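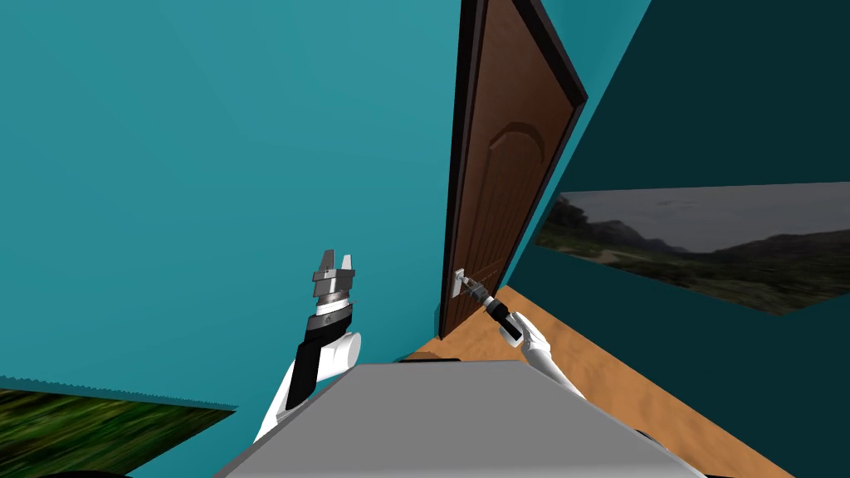 Swapping round knobs for levers, worth it in an old house?

Home & Repair > Doors, Windows, Trim
21 replies

bozsik_attic
Okay, so I've been putting this off since we moved in. Every inside door in our place has the old round knobs, and my mother-in-law is coming to live with us in May. Her hands are bad, really bad some mornings, and she can't get a good grip on anything round. I want to put levers on everything she'll use: bedroom, bathroom, back hall. My husband thinks levers look like a dentist's office and wants to buy those rubber sleeves that go over the knob. Has anybody done the full swap? How much cussing am I in for?

plumb_and_level
Did ours two summers ago, and the swap itself is easy if your doors have the modern big round hole. You take out two screws, pull the knobs, slide the old latch out and put the new one in. I was doing a door in the time it takes to drink a coffee. If you've got old mortise locks (the big metal box buried in the edge of the door), that's another story. Pull one knob off and look before you buy anything!

RimaQ
Please skip the rubber sleeves. I bought a set for my dad and they spun around on the knob whenever his hands were damp, so he'd be standing there twisting and getting nowhere. He went back to calling my mom to let him out of his own bathroom. Levers fixed it the same afternoon.
Rima Qaisi, retired OT, 30 years of this stuff

gus_in_the_garage
Going to disagree a little. We had levers and I took half of them off again. The dog figured them out in a week. A cardigan sleeve catches on them every single time you walk past with laundry. And the cheap ones sag. The spring gets tired and the handle hangs there pointing at your shoes.

plumb_and_level
That's the cheap ones though, Gus. You bought the contractor pack, you told us so in the other thread lol

gus_in_the_garage
I did buy the contractor pack. I stand by the part about the dog.

bozsik_attic
No dog here, just a very lazy cat. I pulled the bathroom knob off and it's the mortise kind, of course it is. The bedroom and hall doors have the round hole. So now what? The plate on the bathroom one is long and skinny and the paint under it is three colors deep.

Reka_B
You can keep the mortise lock and only change the knobs! Lots of them use a square spindle, and you can get levers made to fit it. Measure the spindle before you order, and check that the set screw type matches. One more thing: those old locks were built for a knob, which weighs nothing on one side, so the spring may not be strong enough to bring a lever back up level. Look for a lever set with its own spring in the plate. I ordered the Adik ones from Delteck and they've been fine, a bit plain.
Réka Boros

RimaQ
Agree with all of that. Also get the kind where the end curves back toward the door, it helps with Gus's cardigan problem. And check the privacy lock on the bathroom. A tiny push button is as bad as a knob for sore fingers, and you want one you can open from outside with a coin if she falls.

tincup
Am I the only one who likes the old knobs? We have glass ones. You'd have to fight me.

gus_in_the_garage
Tincup nobody is coming for your knobs

bozsik_attic
Ha. I'm saving ours in a coffee can in case we ever sell. Husband has been talked into it as long as they aren't shiny, so I'm looking at the Bridirano in a dull finish for the two easy doors and something sprung for the bathroom. Do I need to worry about left and right hand?

plumb_and_level
Some flip, some don't. Says on the box. Stand in the hall and write down which side the hinges are on for each door before you go to the store, I made two trips because I trusted my memory.

bozsik_attic
Writing it on my arm right now. Will report back after the bathroom one.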